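FOR RELEASE 5/8/21

Jallholm Technical College Student Team Enters Drive Removal Task in Hidora Manipulation Challenge

JALLHOLM. The robotics project course at Jallholm Technical College will enter the desktop disassembly category of the Hidora Manipulation Challenge, a student competition for robot arms working on used electronics. The team competes under the name Duan.

The category requires an arm to take hold of a hard drive in its mounting caddy, move it clear of an opened desktop computer and place it in a tray. Entrants may use any gripper that fits within the stated weight limit. Damage to the drive's circuit board or connector ends the run with no score.

Duan uses a two-finger linkage gripper with a small camera mounted near the wrist. The camera supplies the only close view of the contact area. Students in the course selected this layout after tests with an overhead camera, in which the fingers hid the caddy during the final part of the approach.

Grasp planning is based on the caddy. Plastic caddies tolerate side load better than a bare drive, and their rails give the software a straight edge to follow. Bright colors are also easier to separate from green circuit boards and black cables. The current work uses a blue caddy, with the gripper closing at the lower end of the drive and the computer's interior open beside it. 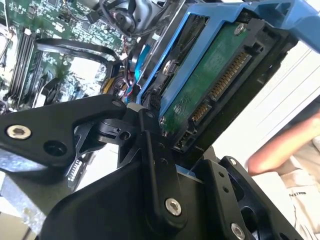 Training Data and Test Results

The team recorded 1498 grasp attempts during the course. Of these, 1108 were kept for training after review. Attempts were removed if the camera view was blocked, if the joint log was incomplete or if the operator stopped the arm by hand.

Each attempt was labeled by two students working separately. Where the labels differed, the recording was reviewed again by both. Labels cover first contact, final finger position and any contact with cables or memory slots.

Glare was the main source of error. Overhead lighting reflects from the motherboard and from the metal chassis, and bright areas in the camera view were at times read as caddy edges. The team lowered the exposure setting and added a check that compares the detected edge with the known width of the caddy. The check stops the approach if the two do not agree.

"The arm can reach the drive without much trouble. Most of our work has gone into the last 35 millimeters," said Ximeng Wei, instructor of the course. "Cables do not stay in the same position from one computer to the next, so the approach path has to be worked out each time."

Competition Entry

Duan will submit its software and gripper drawings to the organizers before the qualifying round. The final round is planned for December. Sellex, a parts supplier in Jallholm, has provided used desktop computers and replacement screws for the project.

The course is open to second-year students in mechanical and electrical programs. Prior experience with robot arms is not required.

Press contact: Robotics Project Course, Jallholm Technical College | © 2021 Jallholm Technical College. All rights reserved. | Back to top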